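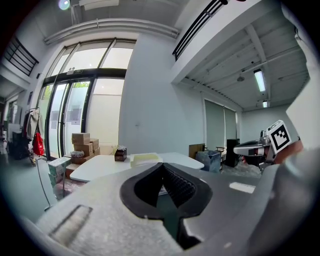

ガラス扉の上にも窓が並ぶ、入口まわり

読みもの > 暮らしと場所 > オピニオン

印刷する | メールで送る

吹き抜けに憧れる前に、机の上を見よ

2025年12月31日

年の瀬に天井の話をする。大掃除で脚立を出したら首が痛くなり、上を向いたついでに腹が立ってきたからだ。

わが家の天井は低い。脚立の二段目に乗れば照明に手が届き、三段目に乗れば頭が届く。築年数のわりに丈夫なのが取り柄で、客が来ても天井を見上げて「おお」と言ったためしがない。ところが天井の高いところへ行くと、人は必ず「おお」と言う。私も言う。Plakachに初めて入った日も言った。ガラス扉を押して二歩目で言った。あれは感想というより、くしゃみに近い。

Plakachは、昼間だけ席を借りて仕事や細かい作業をする場所で、私は家の机が書類で埋まるたびに逃げこんでいる。白い壁に高い天井、黒い手すりの中二階。扉の上の窓には斜めの桟が入っていて、晴れた昼にはそこからたっぷり光が来る。文句のつけようのない建物である。だからこそ文句をつけたい。

まず、あの高さを誰が使っているのか。人間の用事は、だいたい床から頭のてっぺんまでの間で片づく。そこから上の空気は、暖められ、冷やされ、照らされ、見上げられるだけの空気だ。二月に一日いると、暖かい空気がどこへ出かけたのかよくわかる。足首のあたりにはいない。天井の近くで同窓会を開いている。下にいる私は会費だけ払っている。

席料は半日で624円、飲みものをつけるとそこに559円が足される。高いとは言わない。ただ、この金額の何割かは頭上の空気の家賃だろうと思いながら、膝掛けを直すのである。

それでも吹き抜けの肩を持つ人は多い。発想が広がる、と言う。天井が高いと考えも大きくなるのだそうだ。それなら体育館で育った私の世代は、もう少し大きなことを考えていてもよさそうなものだ。朝礼で考えていたのは、校長先生の話の長さと、梁にはさまったバレーボールのことだった。あのボールには今でも同情している。
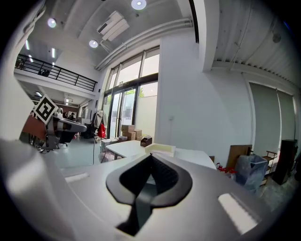 中二階の手すりと、天井の白いエアコン

中二階というものにも言いたいことがある。中二階は、吹き抜けを作ってしまった人が途中で我に返った跡だと私は見ている。上まで抜いたものの、さすがにもったいない、少し戻そう、というわけだ。この後悔の産物が、困ったことに居心地がいい。とりわけ下側がいい。頭の上に床が一枚あるだけで、声は落ち着き、肩も下がる。天井には細長い蛍光灯が白く光っていて、写真に撮ってもあまり映えない。映えないから空いている。私はいつも空いているほうへ行く。

上の階に人がいるのも面白い。手すりの格子越しに黒っぽい人影が見えると、こちらは何も悪いことをしていないのに背筋を伸ばす。見張られているわけではあるまい。向こうはたぶん、昼に何を食べるか考えている。それでも高いところにいる人は偉く見えるし、本人も少しその気になるらしく、私も上に席をとった日は、階下の人々に何か一言訓示を垂れたくなった。垂れずに帰ったのは、我ながら立派だったと思う。

知人が家を建てるというと、私は頼まれもしないのに口を出す。Istbyの住宅展示場をひと回りしてきた人はたいてい目つきが変わっていて、居間を吹き抜けにしたい、階段は見せたい、窓は上にも欲しい、と言う。上の窓は誰が拭くのかと聞くと、それは考えていないと言う。拭けない窓は、よく晴れた日ほど立派に汚れて見える。光を入れるための窓が、入った光で自分の汚れを照らすのだから正直なものだ。

展示場で見てくるべきだったのは、居間の真ん中ではなく、その隅に置かれた机のほうだと私は思う。展示場の机にはたいてい、洋書が一冊と、誰も食べないレモンが載っている。生活はそこから始まらない。爪切り、輪ゴム、期限の切れた割引券、どこのものかわからない鍵。これらを載せてみて初めて、机の実力がわかる。 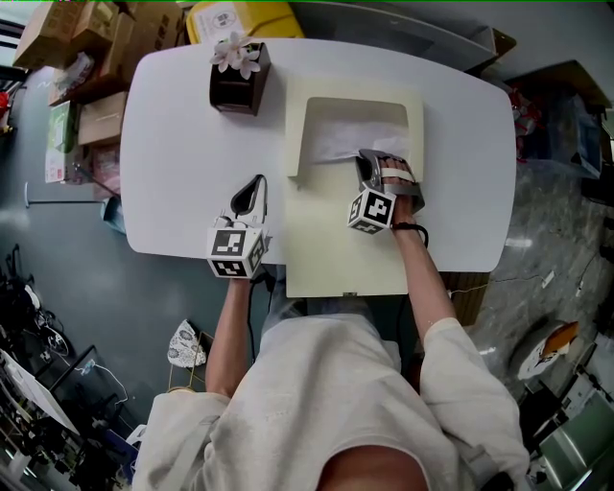

私が長年こだわっているのは、手の届く範囲のことだ。椅子に座って腕を伸ばし、せいぜい90センチ。一日の用事の大半はその内側で起きるのに、家づくりの予算も雑誌の紙面も、その外側にばかり使われている。だからPlakachでいちばん褒めたいのは天井ではなく、角を丸めた白い机である。角が丸い机は、立ち上がるときに腿を刺さない。これだけで私は席料の半分を許す。机の上に淡いクリーム色の箱があり、大きくあいた口からくしゃっとした白いものがのぞいている光景も、私は好きだ。箱というのは、中身が少し見えているくらいがいい。完全に隠すと人は中身を忘れ、全部見せると来客に忘れてほしくなる。そばには仕切りのついた焦げ茶色の入れ物があって、白に近い桃色の造花が縁にかぶさっている。造花について、私は以前ずいぶん冷たいことを書いた。撤回する。水をこぼさず、枯れず、机の隅でおとなしくしている。私より行儀がいい。

箱の話を続けたい。Seixasの片づけ用品のカタログが年に何度かわが家に届くのだが、あれを読んでいると、世の中の悩みはすべて箱の不足から来ているような気がしてくる。深い箱、浅い箱、箱を入れる箱。私は一時期すっかり信者になり、押し入れを同じ形の箱で埋めた。結果、どの箱に何を入れたかを書いた紙をなくし、その紙は今もどれかの箱に入っている。

このときに学んだのは、蓋の重さである。蓋が固い箱には、人は二度と物を戻さない。出すときは必要に迫られているから力が出る。戻すときは誰にも迫られていない。片づけの道具は、戻す側の気の抜けた手に合わせて作ってほしい。Inicoという小さな雑貨店で買った安い箱は、手前がぱたんと開くだけの代物だが、わが家で唯一、五年たっても中身と名前が一致している。

仕切りも同じで、多ければ偉いというものではない。細かく分かれた入れ物を前にすると、人は最初の日だけ学芸員になる。切手はここ、付箋はここ、予備の眼鏡のねじはここ。翌週にはどの区画にも輪ゴムがいる。輪ゴムの移動能力には、もっと研究費をつけていい。私は仕切りを選ぶとき、最初から一区画を「その他」に差し出すことにしている。税金のようなものだ。

こうして並べると、吹き抜けに恨みでもあるのかと言われそうだが、恨みはない。借りるぶんには結構なものだ。高い天井は公園の噴水に似ていて、よそにあって、誰かが手入れをしてくれて、こちらはたまに見に行くのが正しい。それを自宅に引きこもうとするから、足首が冷え、窓が汚れ、電球一つ替えるのに人を呼ぶことになる。

家を建てる予定のある人には、図面を広げる前に、いま使っている机の上を一週間片づけずに暮らしてみることを勧める。何がどこに溜まるか、その地図のほうが図面よりよほど役に立つ。溜まった場所に浅い箱を一つ置く。蓋は要らない。それでも予算が余ったら、そのとき初めて天井のことを考えればいい。

私のほうは脚立をまだしまっていない。しまう場所に箱が積んであるからで、年内にどける見込みは今のところない。

印刷する | メールで送る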